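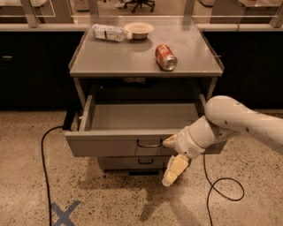
Cart, top drawer open. Bottle, bowl, can on top.

Fri 19 January

Glaze tests, batch 2742. Kiln fired overnight, opened it mid morning, a bit too early, could hear the tiles pinging. Left the lid on the props for another hour and did the sieving.

Results, quickly before I forget:

Zinov white on the buff clay - good. Smooth, no pinholes, slightly fat at the bottom edge where I double dipped. Same on the dark clay - crawled badly, bare patches along the top third. Dust? I did wipe those tiles but the sponge was filthy. Redo with clean water before blaming the recipe.

Choo green. Still too runny. One tile ran off onto the batt, so that batt needs grinding back. Colour is lovely where it's thin, nearly black where it pools. Want to try 2 per cent more china clay and change nothing else this time. Last round we changed the clay and the frit together and learned nothing.

Boritz clear - milky again on the thick half. Thin half fine. Could be the cooling, could be too much whiting, the notes from the last firing don't say which bag we used. PLEASE write the bag on the tub lid when you open a new one.

Sieving: new mesh is much slower than the old one but no lumps in the bucket afterwards. Took most of the morning. Old mesh has a split near the rim, do not use, have hung it on the nail by the door with tape on it.

Weighed out 400 g dry of the green for the next round. Labelled, on the second shelf. Not wetted yet. Whoever gets to it first, add the water slowly and leave it to stand overnight before you sieve, it clumps otherwise.

Kiln itself: climb was slow in the last stretch, up to 10 minutes behind the schedule. Bottom element looks saggy on the left. Cone on the middle shelf was down properly, cone on the bottom shelf only half way, so the cold spot is real and not just me. Put nothing that matters on the bottom until the element is swapped. Manemar say they can send one in Febuary, no day given. Asked for a price on a thermocouple as well while I was at it.

Scales drifting again. Zeroed them with the empty pan three times and got three answers. New battery, seems steady now, check against the brass weight before doing any of the small oxide amounts.

Next:
- dark clay tiles again, washed and dryed properly
- green with the extra china clay, thin, medium, thick
- clear, same recipe, slower cooling, top shelf only
- grind the batt, two coats of wash
- order cobalt, jar nearly done

Tiles from today are in the shallow tray by the window, numbers on the back in iron oxide. Don't stack them, the green ones have sharp drips.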